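Fatar: stain removal claims, collected and checked

README

Fatar is a table of household advice on getting stains out of cloth. It holds 3004 claims copied from old housekeeping columns, parish newsletters, washing powder leaflets and the backs of calendars. Each row is one claim: the stain, the cloth, the thing you are told to put on it, and how long you are told to wait.

Please read the next part before using it. A claim being in the table means somebody printed it. It does not mean it works, and I have grown fairly doubtful about most of them.

What is in the files

claims.csv has the claims in the wording they were printed in, spelling mistakes included.
sources.csv has the title and decade of each source, where known. Often it isn't.
tests.csv has results for the 554 claims that have been tried on real cloth.

The columns in claims.csv are stain, cloth, treatment, wait, source_id and notes. The wait column is text, because printed advice says things like "overnight" or "until it looks right", and turning that into hours would be guessing.

How the tests were done

Each stain was put on a square of cloth, left for a day, treated as the claim says, then washed at 30 degrees. A second square got plain cold water and the same wash. Two people scored both squares without knowing which was which. Where they disagreed by more than one point, the row is marked unsure and stays that way.

Cloth was undyed cotton, wool or denim. Tea, red wine, grass, candle wax and beetroot make up most of the stains. Blood and rust are under-tested, and ink is a mess, as old advice was written for inks you can't easily buy now.

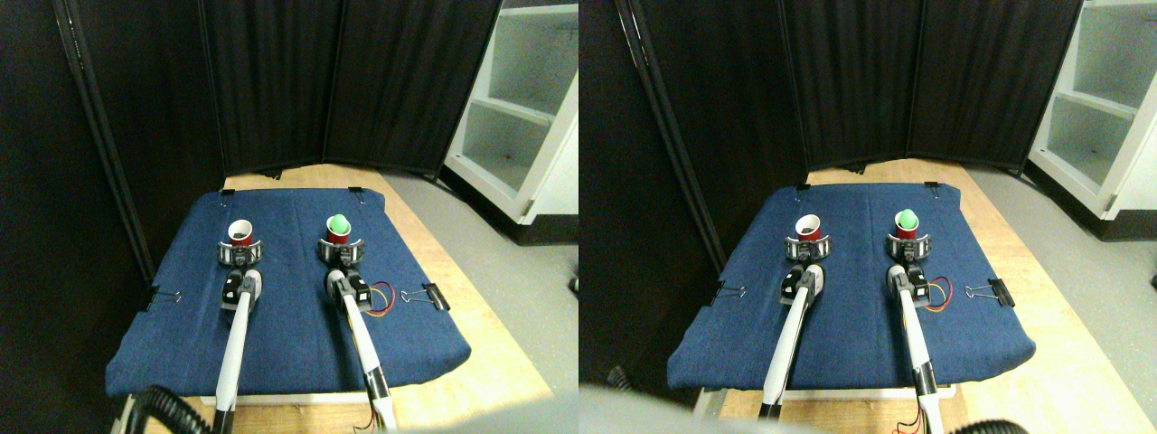 Sofia Teixeira wrote in April that the cold water square is too harsh a comparison, since plenty of people would do nothing at all before washing, and a claim that only matches cold water may still be worth following. She also thinks denim should be scored apart from plain cotton, as the dye hides half of what the scorers are looking for.

I accept the second point and have split the denim scores from version 2 onwards. I am not persuaded by the first. If salt on red wine does no better than the tap, then the salt is doing nothing, and people ought to be told so before they use up the salt.

Known problems

Many claims are copies of each other. The white wine on red wine advice turns up 23 times in nearly the same words, and I doubt those writers had all tried it. Counting rows is a poor way to decide what is well supported.

The Cotov leaflets came as photocopies and some treatment names are unreadable. These are left blank.

A few claims name things that should not be mixed or breathed in. They are kept for the record, flagged "do not try" in the notes column, and were not tested.

The Troneo spreadsheet that went round before this one had a column called "success rate". I could not find where its figures came from, so none of them are used here. If you have seen them quoted, I would ask for the source.

Corrections

Send the row number, the source if you have it, and what you think is wrong. "My gran swore by it" goes in the notes – it does not change a score.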